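4. Setting up a resident listening session

This section covers the listening sessions for the Lillside waterfront plan. Read section 3 (Choosing a venue) first.
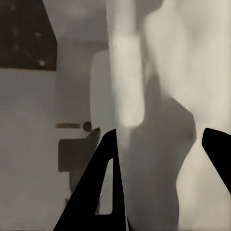
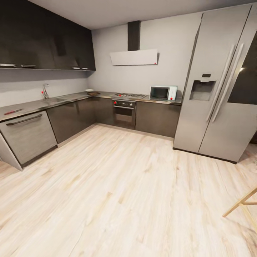
Can one session cover both Lillside and Titholm?
Hold them separately. The two shorelines have different owners, and comments cannot be sorted by site afterwards.

4.1 Before the session

1. Book the hall for at least 2 hours, plus setting-up time.
2. Deliver notices to every address within 200 metres of the water's edge.
3. Print the base map at A1, one copy per table. Use the September revision — earlier sheets show the old Mutholm slipway as open.

Caution: Do not mark proposed paths on the base map. Residents tend to comment on the drawn line and leave out other routes.

4.2 During the session

4. Seat no more than 13 people at a table.
5. Write each comment on its own card, in the speaker's words.
6. Number the card and put the same number on the map.
7. Close the maps 4 minutes before the end and read the card numbers aloud.

Note: Comments on flooding go on blue cards and are passed to Barrientos for the drainage study.

4.3 After the session

8. Photograph each map before removing any cards.
9. Send the cards and the sign-in sheet to Facundo Yáñez at the project office. Keep the maps flat.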